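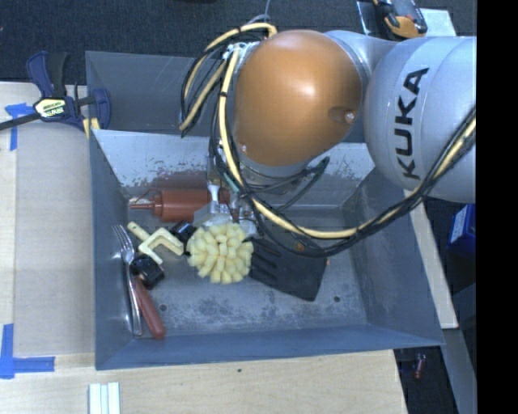
I have now read the Nimthorpe guidelines for bin picking trials twice, the second time with a pencil, and I still can't tell what they want me to do on a Tuesday morning.

There are 56 pages. A lot of them are definitions. "Clutter" gets most of a page. The part on how to put the objects into the bin gets one sentence, and the sentence says the arrangement should be "representative." Of what? If I lay a fork flat with clear space on both sides, I can get a very nice success rate. If I tip everything in from a bucket, I get a different one. Both of those are allowed, and both go in the same column of the table.

My other complaint is the trial count. The draft that went around in February asked for 600 picks per object set. The final version says "a sufficient number." I'd love to know who asked for that change. Vetholm put out a result this summer with 2898 picks behind it and hardly a word on when a person stepped in to move something. I don't trust it any more than I'd trust a small one. A big number just means somebody was patient.

What we do here is dull. The bin is clamped to the table and there's blue tape down on the wood. The objects are things you'd find in a kitchen drawer or a garage, and we write down which ones are in before each run.
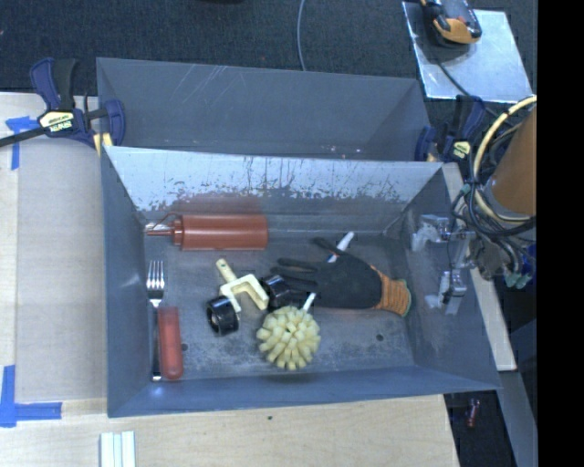
Fork, bottle, brush, glove and the rest, with the gripper at the right side of the bin.

The glove is my favorite argument against section 4. That section sorts objects by size and weight, so a work glove lands in the same class as a stiff plastic part if they weigh the same. Anyone who has tried to grab cloth with two metal fingers could have told them how silly that is. I sent a comment. I got a form reply thanking me for my interest.

Some people I respect say a weak standard beats none, and that Eltasden got theirs into decent shape after a few rounds. Maybe. I've seen weak ones get quoted in sales decks for years, too. The Yook people already have "Nimthorpe compliant" on their front page, and I can't find a single thing in the text they could have failed.

I'll keep logging every hand in the bin and every restart, and I'll post the sheets with the failures left in. The comment period is open again until 3rd October, so I'm rewriting my note on the glove, shorter this time and a bit less rude.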